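**Prunholm Assembly Centre – Gripper Comparison Trial**
**Pre-trial inspection checklist, Cell 2**
Inspection date: July 18, 2018
Units under comparison: Semex two-finger gripper (left arm), Radora two-finger gripper (right arm)
Form 616, to be retained with the trial log

Items are marked Pass, Fail or Hold. A Hold must be cleared in writing before the arms are enabled. Comments are required for every Fail or Hold.

## 1. Cell and guarding

- [x] **1.1 Emergency stops reachable from both operator positions.** Pass. Both tested under power.
- [x] **1.2 Floor markings legible.** Pass.
- [ ] **1.3 Light curtain response.** Hold. The rear curtain reset without the key on the first attempt and behaved correctly thereafter. The Bustamante controller log is to be reviewed before a second test.
- [x] **1.4 Cable runs clear of walkways.** Pass. One cover had lifted and was pressed back into place.

## 2. Arms and controller

- [x] **2.1 Mounting bolts torqued and witness-marked.** Pass, both arms.
- [x] **2.2 Speed limit set for shared work area.** Pass. The limit applies to both arms and shall not be changed between gripper runs, or the cycle times cannot be compared.
- [ ] **2.3 Controller firmware identical on both sides.** Fail. The right side is one release behind. Update and repeat 2.1 to 2.3.
- [x] **2.4 Collision zones loaded.** Pass. Zone file 139 confirmed on the pendant.

## 3. Grippers

- [x] **3.1 Finger pivots free of play.** Pass. Slight stiffness in the lower Semex finger – within tolerance, to be checked again in August.
- [x] **3.2 Pads clean and undamaged.** Pass. Pads are due for replacement at 3000 cycles on both units.
- [ ] **3.3 Grip force verified against gauge.** Hold. The Radora reading drifted between attempts. The gauge itself is due for calibration and should be ruled out first.
- [x] **3.4 Jaw opening clears the workpiece container.** Pass. The left gripper was checked opened wide beside the box wall.

## 4. Workpieces and presentation

- [x] **4.1 Wire harnesses coiled and free of exposed conductors.** Pass.
- [ ] **4.2 Harnesses seated within their compartments.** Fail. With the two upper rows empty and the two lower rows filled, wires in the third row spill over a divider, and two harnesses hang over the upper left rim of the box. A finger could catch on either. Reseat before the first pick.
- [x] **4.3 Dividers fit for use.** Pass with comment. The top edges are frayed. Replace the box if fibres are found on the pads.
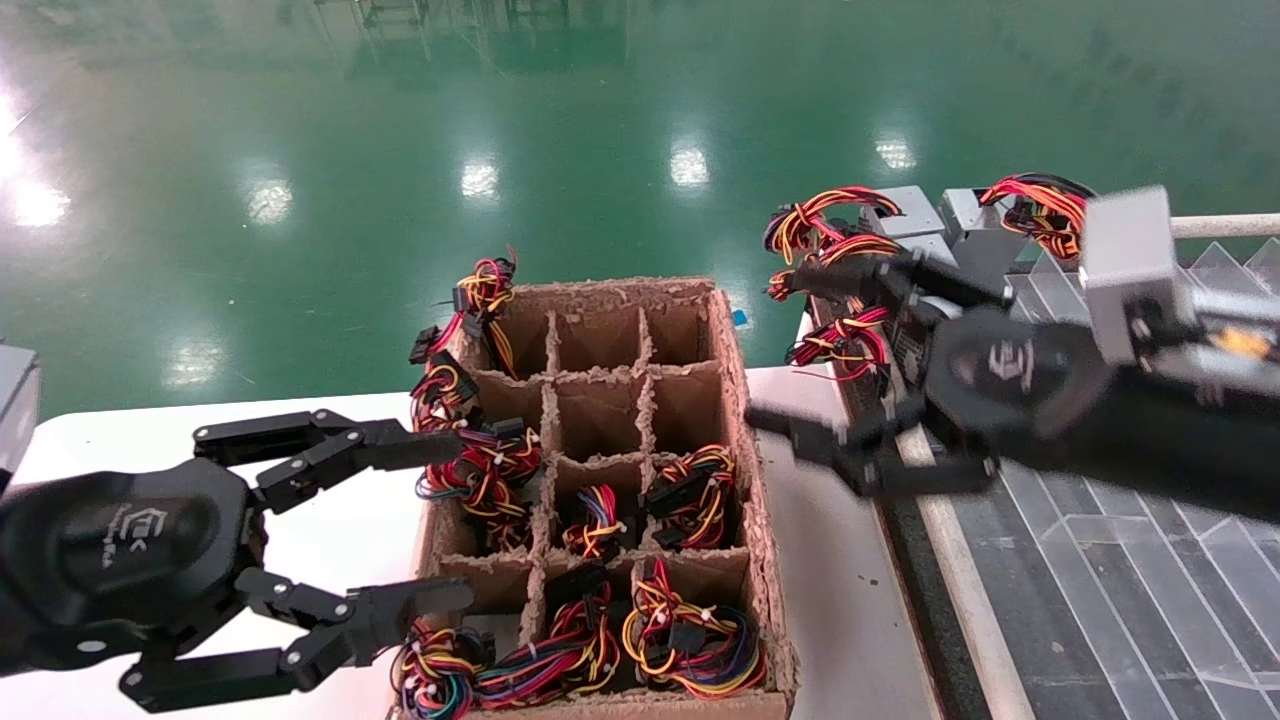
## 5. Release

- [ ] **5.1 All Holds cleared and Fails corrected.** Open: 1.3, 2.3, 3.3, 4.2.
- [ ] **5.2 Trial log opened for each gripper.** Not started.

The cell is not released for comparison runs. Manual jogging at reduced speed is permitted for the purpose of clearing items 2.3 and 3.3 only – the rear gate is to remain locked during this work.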